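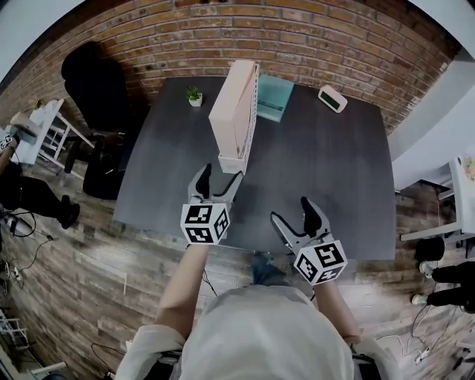

Planning and Budgeting for a Hand-Held Gripper Station: Frequently Asked Questions

Last updated Mar 20, 2019

These are the questions we get most often from labs and small firms that want to record manipulation work by hand before they buy an arm. The answers were put together by Efa Probert and Tsz-kin Lo of the Skuvia equipment desk. If your question is missing, write to the desk and we will add it.

What do I need to buy first?

A pair of hand-held grippers, a marker cube for each one, a head camera, a recording computer and a table. Buy the grippers and the camera together. The marker cubes have to be seen by the camera at working distance, and it is hard to pick one without knowing the other.

Do I need two grippers, or can I start with one?

You can start with one if your tasks are simple picks. Most buyers end up wanting two within the first few months, for boxes that have to be steadied, lids, bags and anything tall. The second gripper costs the same as the first. Ordering both at once saves a shipping charge and means they come from the same batch.

How big should the table be?

Big enough that a seated or standing operator can reach the back edge without leaning. A plain rectangular top in a dark, dull color works well. Glossy white tops throw glare onto the markers. You do not need a lab bench. An ordinary office table is fine as long as it does not wobble when somebody sets a box down hard.

Can we set up in an office?

Yes. Most of our customers do. Brick or painted walls are both fine, and shelving and chairs can stay where they are. Check three things before you commit to a room:

– Power. You will need a power strip near the table. Measure the distance to the wall outlet and order the cable length to match.
– Floor. Cables on a plank or tile floor should go in covers if people walk through. Budget for these. They are cheap and often left off the order.
– Light. Even ceiling light is best. A window directly behind the operator can wash out the markers in the afternoon.

What objects should we budget for?

Less than you think. Household and desk items do most of the work: boxes of different heights, a book, a small clock, a potted plant. Plan for replacements on anything made of card, as corners crush after repeated grasps. Kalkidan Gebretsadik, who looks after the object shelf at Beyene, buys cardboard items in packs of 30 and keeps a written list of what has been thrown out.

Tall, narrow objects are worth having early. They tip easily, and they show quickly whether your finger pads have enough grip.

How long do the rubber finger tips last?

It depends on what you pick up. Smooth plastic and coated card are easy on them. Rough ceramic is not. Keep one spare set per gripper in the drawer and reorder when you open it. The tips are sold as a consumable and should be in your running budget, separate from the equipment line.

Do the marker cubes wear out?

The cube itself does not. The printed faces scratch and pick up fingerprints, and a scratched face may drop out of tracking. Wipe them with a dry cloth. A replacement set of printed faces is a small item, but it has to be the same size as the original or your calibration will be wrong.

What does the Linska starter kit cost?

The list price is $739 for each gripper, with the marker cube and one set of finger tips. The camera, computer and table are not included. Universities can ask for a quote in writing, and we hold quoted prices until the end of November.

How many people does a session take?

Plan for two: an operator at the table and a second person to watch the recording and reset objects. One person can do both jobs, but output drops. If you share a room between stations, leave enough space for people to stand beside the table without getting in each other's way.

Staff time is the largest cost over a year, well ahead of hardware. Mitiku Kassa's budget sheet puts it on the first line, and we suggest doing the same. You can request a copy from the desk.

Should we buy a robot arm at the same time?

We advise waiting. The recordings will tell you what reach, payload and finger opening you need, and arm prices are high enough that a wrong choice hurts. Skindach delayed its arm order until the task list was settled and ended up with a smaller model than it had first asked for.

Will the grippers fit an arm later?

The Linska fingers will. The handle will not. For an arm you need the wrist version of the same gripper, which is ordered separately. Ask for the mounting drawing before you buy an arm and check it against the flange.

What is left out of most first budgets?

Storage, mostly. After that, spare cables, a chair the operator can sit in for long periods, and a shelf or cart for objects that are not in use.

Who do I contact about repairs?

Obaidul Hettiarachchi handles repairs and loan units. Send the serial number, a short note on the fault and a return address. Loan units go out only while yours is in the workshop, and shipping is charged both ways after the first year.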